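Divya Poduval on Clananby's second album, Tullach
2 August 2023

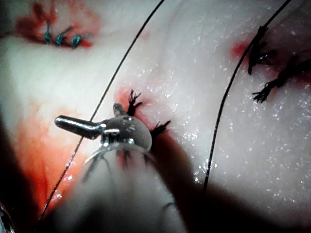

Stitches seen close up, with a polished metal rod to the left.

Clananby release their second album, Tullach, this month. Singer and guitarist Divya Poduval wrote most of it in a rented room above a bakery, between shifts at a music shop.

"I had 13 songs at the start of the year and we kept 10," she says. "The other three were fine, but they were all slow and in the same key. Bhavana told me so and I sulked for a week."

Bhavana Gounder plays drums and also produced the record. The first album was made with an outside producer and Poduval says the band found it hard to speak up. This time they recorded the drums and bass together over four days, then added guitars at home.

The longest track, Devadiga, runs to nine minutes. It began as a bass line that the band used for soundchecks.

"We'd been playing it for two years without thinking of it as a song," Poduval says. "Then someone at a gig in Leeds asked what it was called. I made up some words on the drive back."

Stirnano, the small label that put out their debut, is pressing 1136 copies on vinyl. Poduval asked about the odd number and was told it was what the pressing plant quoted for.

The band will tour in the autumn as a four-piece, with a keyboard player for the first time. Rehearsals start once Gounder is back from visiting family.

"She's got the van keys as well," says Poduval, "so we can't do much until then."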